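12 de dezembro
Por Zoriana Stasiv

Calibrar a câmera externa de um braço simulado e validar a pose de pré-preensão

Este tutorial cobre a passagem de uma detecção na câmera externa para uma pose de pré-preensão no referencial da base do braço. O código de referência está no repositório Makik, na pasta tutorials/extrinsics. Pressupõe-se que o leitor já tenha o simulador instalado, um URDF do braço com limites de junta corretos e alguma prática com transformações homogêneas.

Convenção usada em todo o texto: T_a_b leva pontos expressos em b para a. Os referenciais são world, base (flange inferior do braço), table (centro do tampo, z para cima), cam (óptico, z para a frente) e tcp (ponto médio entre os dedos). Unidades em metros e radianos nos arquivos; os relatórios saem em milímetros.

1. Estrutura do projeto

O exemplo tem quatro arquivos:

scene.yaml: geometria da mesa, textura do tampo, pose da base
camera.yaml: intrínsecos e pose nominal da câmera
planner.yaml: limites, tempos e margens de colisão
run_pregrasp.py: laço principal

Não edite a pose da câmera em scene.yaml. Versões antigas do Makik aceitavam o campo nos dois lugares e davam prioridade ao primeiro que encontrassem, o que gerou metade dos relatos de erro de novembro. Se o seu arquivo vem dessa época, apague o bloco cam_pose e rode makik validate scene.yaml antes de continuar.

2. Tampo quadriculado como alvo

A textura quadriculada do tampo serve de alvo de calibração. Os cantos internos entre quadrados são detectados com precisão subpixel e suas coordenadas em table são conhecidas pelo arquivo de cena.

Dois cuidados:

a) Um quadriculado simples é ambíguo em rotação. O detector precisa de uma semente de orientação, dada em camera.yaml por yaw_hint. Um erro de 90 graus na semente produz uma solução com resíduo baixo e pose errada. Confira sempre o sinal do eixo x de table na sobreposição.

b) O braço oculta parte dos cantos. O detector aceita grade parcial com partial: true. Para a calibração inicial, leve o braço à configuração stow; depois disso os cantos ocultos são descartados pela máscara de segmentação.

3. Estimar T_cam_table

Rode:

python run_pregrasp.py --mode calib --frames 40

Os 40 quadros são renderizados com ruído de sensor ativado e pose fixa. Cada quadro passa por solvePnP com os intrínsecos de camera.yaml, e o script guarda a mediana da translação e a média de quatérnios da rotação. Sem ruído o exercício perde o sentido: todos os quadros são idênticos e a dispersão é nula.

Com T_cam_table em mãos, a pose da câmera em relação à base sai por composição:

T_base_cam = T_base_table * inv(T_cam_table)

T_base_table vem do arquivo de cena. Em uma célula física, esse termo teria de ser medido, e é nele que costuma entrar o maior erro. Orest Boiko mantém no mesmo repositório uma variante hand-eye para esse caso.

4. Localizar o objeto

O módulo de percepção devolve uma máscara e o pixel do ponto de contato com o tampo. Para um objeto pequeno e em pé, não use o centroide da máscara: em vista alta e inclinada, o centroide corresponde a um ponto acima do tampo e, ao ser projetado no plano z = 0, desloca a estimativa para longe da câmera. Use o ponto inferior da máscara e corrija pelo raio da base do objeto.

A sombra projetada é a segunda fonte de erro. Segmentadores por limiar de cor tendem a incorporá-la, sobretudo sobre quadrados claros. Há duas opções: desativar sombras em scene.yaml (aceitável para depurar) ou usar a máscara de instância do simulador como referência e medir a diferença. Para testes de regressão, mantenha as sombras ativas.

A interseção do raio com o plano do tampo é feita em table e só depois convertida para base. Fazer a conta diretamente em base funciona enquanto a mesa estiver nivelada em relação ao braço; com qualquer inclinação, o plano deixa de ser z = constante.

5. Gerar e planejar a pré-preensão

A pose alvo do tcp fica na vertical do objeto, com afastamento definido em planner.yaml:

standoff: 0.047
approach_axis: [0, 0, -1]
max_plan_time_ms: 400
ik_seeds: 149

O afastamento de 47 mm é medido a partir do topo do objeto, não do tampo. O número de sementes de IK parece alto, mas a configuração de cotovelo dobrado próxima à base rejeita muitas delas por autocolisão. Se o planejador estourar os 400 ms com frequência, reduza primeiro a resolução da malha de colisão dos elos e só depois as sementes.

O tampo entra na cena de planejamento como caixa com margem própria. Uma margem maior que o afastamento torna o alvo inalcançável, e a mensagem de erro (GOAL_IN_COLLISION) não indica qual par de corpos colidiu. Use --verbose-pairs.

6. Verificação visual

Pare o laço na pré-preensão com --hold pregrasp e renderize pela câmera externa, com sombras.
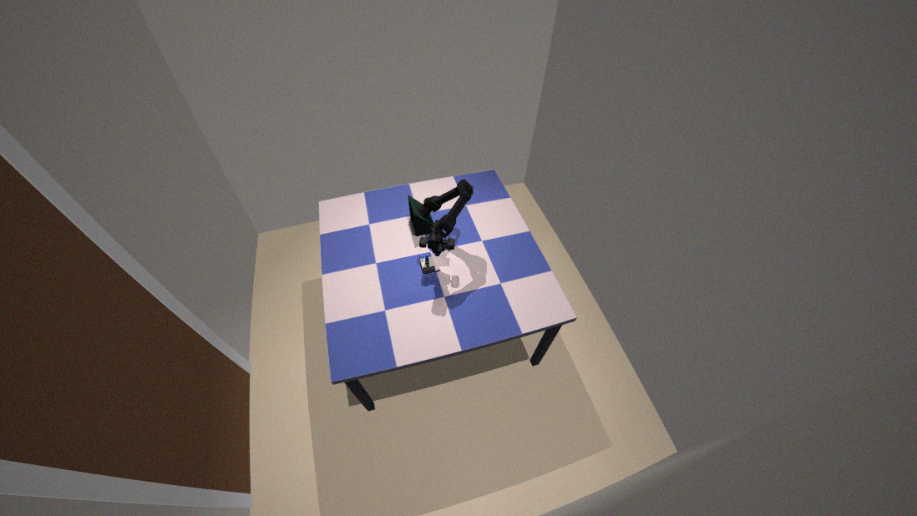
Figura 1. Cena simulada: garra sobre o tampo quadriculado, com o objeto em pé sobre um quadrado azul perto do centro.

Na sua própria renderização, confira a distância entre dedos e objeto também em uma segunda câmera virtual lateral. Uma única vista de cima esconde erros em z. A sombra do braço ajuda a perceber uma inversão grosseira de eixo, mas não substitui a leitura numérica de T_base_tcp.

Se a garra aparecer deslocada sempre na mesma direção, independentemente da posição do objeto, o suspeito é T_base_table. Se o deslocamento crescer com a distância ao centro da imagem, revise a distância focal e a distorção. Se variar entre execuções com a mesma semente aleatória, há um problema de sincronização: a imagem está sendo lida antes do fim do passo de física. Chame sim.flush() antes da captura.

7. Registro

Grave, para cada execução, as quatro transformações, o hash de scene.yaml e o resíduo de reprojeção. O formato aceito pelo visualizador Jondivex é JSON por linha, com quatérnios na ordem xyzw. O solver do Makik exporta wxyz; a conversão está em utils/quat.py e precisa ser chamada explicitamente.

Correções ao código podem ser enviadas como pull request, com o registro da execução que reproduz o erro. A revisão do módulo de percepção é de Ylva Haugen.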